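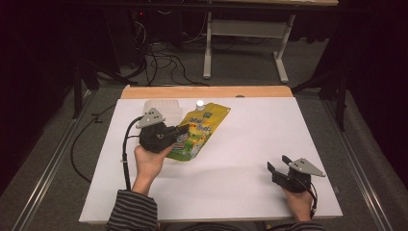

What should a small packing outfit buy first when it decides to automate? The fingers, and a drawer full of spares for them, well before anyone signs for an arm.

I have sat through two equipment budgets at Seixas now, and both of them started with the arm. The arm has a brochure. It has a reach, a payload and a salesman who will drive out from Clestard with pastries. Rubber pads get a line near the bottom marked "consumables," where they share 100 dollars with tape and hand soap.

Idun Engebretsen, who had my job before me, left a spreadsheet with 1563 rows in it, most of them things costing less than lunch. I used to think this was a personality problem. Then I added up what we spent in May on overnight shipping for parts she would have had in a bin, and it came to $1417. I have stopped making jokes about the spreadsheet, at least the ones I made in writing.
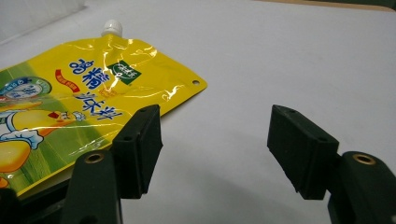 My other complaint is with the way we plan for the product. The spec we sent to Trimus said "flexible packaging, various," four syllables of which were useful. Flexible packaging is a stand-up pouch with a hard white screw cap at one corner, film that throws glare back at any camera you point at it, and a punched hole near another corner that somebody in marketing wanted for hanging. Each of those is a budget item. The glare is lighting, the cap is an afternoon of arguing about where to grab, and the hole is a question for whoever proposed suction.

Pindel, to their credit, asked us to mail them 20 of our worst pouches before they would quote. Purchasing took this as stalling. I took it as the only sign of intelligence in the whole round, and said so, and was thanked for my input.

So my request for next year is dull. Put the pads, the mounts and the cables on their own line, with a real number next to it. Let the people who handle the pouches all day write the product description. Buy the arm last, from whoever is left, and let them keep the pastries coming until then.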